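How People Take Care of a Robot Hand

At Saliba Children's Science House in Ullerham we have a robot arm. Its name is Plalten. Many children come to see it, and most of them ask what it can do. A smaller number ask who takes care of it. I like this second question very much, so I write this page for the children who asked it.

What is a gripper?

Your arm has a hand at the end. A robot arm has a tool at the end. Some tools are for painting and some are for drilling holes. When the tool is made for taking things and holding them, we call it a gripper.

The gripper of Plalten has two fingers. They have no bones and no small joints like yours. Each finger is one straight piece, and on the inside it has a flat side called a pad. The two pads come together, like when you take a pea between your thumb and your pointing finger.

Behind the fingers is the base. Inside the base are a small motor and some gears. The motor turns, the gears push, and the fingers move closer or farther apart.

First the robot works in a computer

Before we let a robot move in a real room, we let it move in a pretend room. This is called a simulation. It looks a little like a computer game. In the simulation there is a pretend robot, and there are pretend walls and floors. If the pretend robot hits the pretend wall, there is no noise and no broken part. We press a button and start again.

Our simulation program is called Wevow. Bongani Mnguni, our technician, builds rooms in it. He tries different colors and different floors, and he looks at the room from the place where the hand of the robot is. From there everything can look strange, even tilted, because when the wrist turns, the view turns too. You can try this at home. Put your head on your shoulder and look at the door of your room.
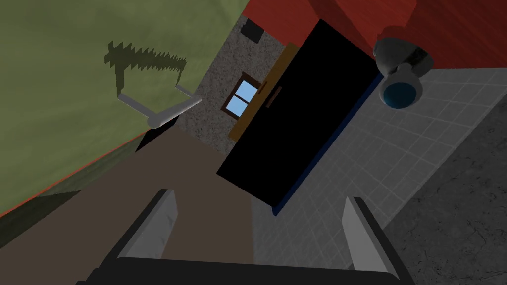
A simulated room seen from above an open gripper. The two gray fingers have nothing between them.

In a simulation we can check some important things. Do the fingers open wide enough? Is there a wall too near when the wrist turns? Do the left finger and the right finger get the same order from the computer? Bongani once let the pretend gripper open and close 500 times during his lunch. He found a mistake in the program and repaired it before he finished his soup.

Then comes the real hand

A simulation does not get dusty. A real gripper does. Dust sits on the pads, and then things can slip. So we have a care day for the real Plalten in February, when the Science House is closed to visitors. The work goes in this order.

Step 1. Switch off the power. Bongani turns the big switch and puts a lock on it. The key goes in his pocket, so no other person can start the robot while hands are near it.

Step 2. Clean the pads. He uses a soft cloth with a little soap and water - the cloth must be only a bit wet - and then he dries the pads with another cloth.

Step 3. Look for wear. Wear means that a thing becomes thin or smooth from being used. The bottom of an old shoe shows wear. If a pad is worn, it gets changed for a new one.

Step 4. Check the screws. There are 4 on each finger. They must be tight, but not so tight that the metal is hurt. For this he has a special wrench which clicks when it is enough.

Step 5. Teach the hand where zero is. After the lock is taken away and everybody stands behind the yellow line, the fingers close slowly until they touch. The computer remembers this place as zero. Now it can measure how far the fingers are open. The real gripper of Plalten opens to 84 millimeters, which is a little more than a tennis ball.

The notebook

All the work is written in a notebook. Last time Bongani wrote: "Left pad changed. Right pad good. One screw was loose." If something goes wrong later, we can read what was done before. The notebook now has 319 lines, and some of them are very hard to read.

A question from a visitor

Qusai Shboul, age nine, asked: Does it hurt the robot when you take off its finger?

No. Plalten has sensors, and these can tell the computer that a finger is pressed or that the motor is too warm. But a sensor only sends a number. The robot does not feel pain from it. It is kind that you asked, and Bongani is careful with the fingers anyway - they are expensive!

Words to remember

Gripper: a tool at the end of a robot arm, for holding things.
Pad: the flat inner side of a gripper finger.
Simulation: a pretend world inside a computer, for testing.
Wear: what happens to a thing when it is used many times.
Zero: the place from where the robot starts to measure.

Page written on Nov 13, 2018.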